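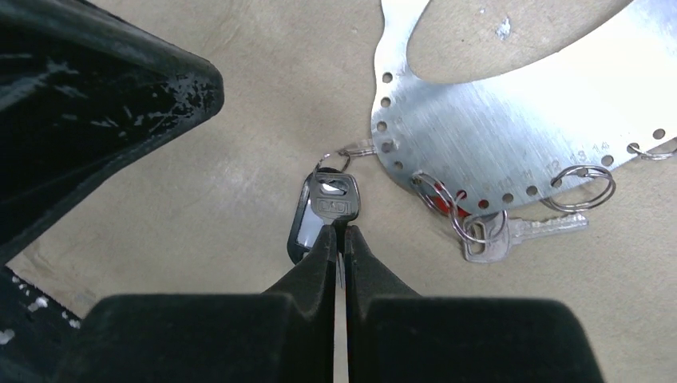

Key with a tag on it. Thread follows.

1/ Everyone keeps telling me the Larby pasty is "the original". Original what? The shop opened under that name after Trenero sold up, and I've yet to see the old recipe.

2/ Glenys Quinlan grew up two doors down and swears there was never carrot in it. There's carrot in it now. Lots.

3/ The sign says 200 sold every Saturday. I'd like to see the till roll — the queue had 5 people in it at noon.

4/ It's a decent pasty. Good crimp, plenty of pepper. But "legendary"? Merrick's does a better one and doesn't put it on a tea towel.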